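Home | Install | Calibrate | Collect | Train | Evaluate | FAQ

4. Checking simulated wrist views before training

The Koo policy learns from two views, one fixed and one at the wrist. In the Dodesden experiments, most of the failed training runs came from wrist views that carried no usable information in the last part of a reach. The filter in this section removes those views from the loss without throwing away the whole episode. Run it once on every new set of simulated episodes, before you start section 5.

You need a finished collection from section 3 and the Stuline tools on your path. The reference set has 800 episodes. A smaller set will work, but the threshold in step 3 was tuned on the full one.

4.1 Run the filter

1. Open a terminal in the project folder and load the same settings file you used for collection.

2. Start the scoring pass with the command stuline score --view wrist. Each view gets a contrast score and an edge score. Both are written to the episode log. The original renders are not changed.

3. Set the threshold in the settings file. Leave it at the default for the first pass.

Note: The threshold is applied to the edge score only. The contrast score is kept for the report, and changing it has no effect on training.

4. Run stuline mask. Views under the threshold are marked as masked. The joint readings and the fixed view for the same time step stay in use.

CAUTION: Do not run the mask command twice on the same log with different thresholds. The second pass adds to the first and does not replace it. Restore the log from the backup folder first.

5. Read the summary at the end of the pass. On the reference set, 748 episodes came through with at least one masked view, and 585 of those had masked views only in the final approach. If your own summary shows masking early in many episodes, go back to section 3.4 and check the wrist camera offset.

4.2 Review the masked views by hand

The scores are a rough guide. Areeba Baloch went through the masked views for the first release and moved the default threshold down as a result, so a hand check is still part of the method.

6. Open the review window with stuline review. Masked views are sorted from lowest edge score to highest.

7. Look at the low end of the list first. A view belongs there when it is close to one color from side to side and no object can be picked out. Faint blocky patches or a soft streak do not count as usable detail. Press K to keep the mask.

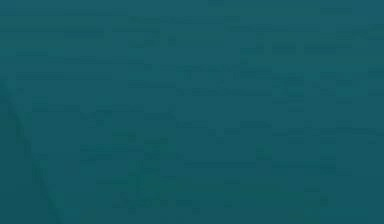
8. Move to the high end of the list. Press U to unmask any view where you can make out the outline of an object or a finger. When you can't decide, leave the mask on.

9. Save and close. The log now holds your choices, and stuline train will read them without further settings.

4.3 If training still stalls

Check that the settings file has mask_loss set to on. Hammad Tanoli's comparison runs at Urkedham were made with it off, and anyone who starts from those files will get the unfiltered result.

Contact the Koo maintainers | Copyright Stuline project | Back to top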